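How to sort your wedding photos before they get away from you

Posted 2025-12-29 by Şükran Ateş, Tendstead

Quick one before the new year, as I've had a run of emails from June couples who still haven't opened the folder. You know who you are. The gallery link came, you looked at it on your phone on the sofa, cried a bit, and then nothing. Fine. Very normal. Let's get it done.

You need: a laptop or proper computer (not a phone), the download link, an external drive, an evening. Two evenings if there are two of you and you both have opinions.

Step 1. Download everything

All of it. Full size, not the web size. Most galleries offer both and the small one is usually the first button, so look before you click. Galleries expire. Ours at Tendstead stay up for 14 months, some photographers only give you a few weeks, and it'll be in your contract somewhere. Check the date and write it on the calendar in the kitchen.

If the download comes as several zip files, open every one and make sure the last picture in each opens properly. Half-finished downloads are the most common thing I get asked to rescue.

Step 2. Make two copies

One on the laptop, one on the drive. Then the drive goes to somebody else's house. Your mum's, your sister's, wherever. A drive sitting next to the laptop is no help if there's a leak. Online storage is good too but don't let it be the only one – people change email address, forget to pay, and it goes.

Leave one copy completely alone. Call the folder ORIGINALS, DO NOT TOUCH. Everything from here on happens in the other one.

Step 3. Rename the folders

Don't rename single files, you'll be there till Easter. Just make folders by part of the day and put a number in front so they stay in order:

01 Getting ready
02 Ceremony
03 Family groups
04 Us two
05 Meal and speeches
06 Cake and dancing
07 Guests' own photos

Number 07 matters. Phone pictures from guests come with the wrong times on them, or no times at all, and if you tip them in with the rest the order goes to pieces. Keep them apart untill the end.

Two photographers? Same problem. If one camera clock was an hour out you'll have the cake being cut before the vows. Ask your photographer to fix it, it takes them a minute in their software. 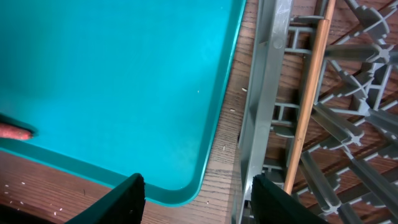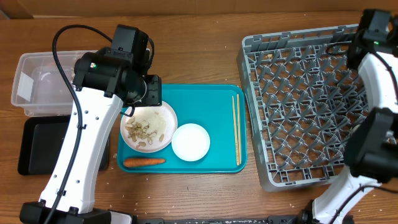

Step 4. First pass, fast

Go through one folder at a time, full screen, arrow key. Give each picture one second. Like it? Star it. Don't like it, not sure, somebody blinking? Move on. No deleting. You're only picking, you're not throwing out.

Don't zoom in on your own chin. I mean it.

Most photo programs have a star or heart or flag. If yours hasn't, copy the ones you like into a new folder called Picks. Copy, not move.

Stop at the end of a folder, never in the middle. You won't remember where you were. Tea, then the next one.

Step 5. Second pass, on another day

Now just the starred ones. You'll have far too many and a lot of them will be near enough the same picture. Put the look-alikes side by side and keep the best one. If you really can't choose, keep the one where the other people look good. You'll be looking at yourself, everyone else won't.

Aim for 50 at the end of this. It sounds mean. It's plenty for a small album, and you can always go back for more.

Yavuz Kaplan, who shoots with me on bigger jobs, does his second pass in black and white so the colours don't sway him. Works for him, drives me mad. Try it if you're stuck.

Step 6. Check who's missing

Write down the people who have to be in there. Parents, grandparents, witnesses, whoever travelled furthest. Tick them off against your picks. Do this now and not after the album's been printed. A couple from Plaltden had 41 pages made up and no picture of the groom's nan, and reprinting isn't cheap. She noticed, too.

If someone's missing go back to the full set and look at the edges of the meal and dancing pictures. Usually they're in there, just not in the middle.

Step 7. Put the names in

The bit everyone skips. Type the names into the caption box, or if you can't find the caption box, a plain text file in the same folder will do. File number, then left to right. You know who Great Aunt whatsername is today. In 9 years you may well not, and whoever gets these after you won't have a clue.

Ring a parent for the ones you don't know. Nice phone call to make, that.

Step 8. Do something with them

Print a handful straight away, small ones, nothing fancy. Stick one on the fridge. Post a couple to grandparents. Then think about the album while it's all fresh – you've done the hard part already.

A few things people ask

Can we edit them? Ask first. Cropping a print for a frame is usually fine, filters before posting often isn't. Depends on teh contract.

We want a picture you didn't send. Ask, nicely. If it was left out it was probably blurred, but sometimes there's a spare.

What about video? Same thing. Two copies, one elsewhere. Video files are big so get a larger drive than you think.

Right, off to do my own, which are still on a disc in a drawer. Next post is album paper, matt or shiny.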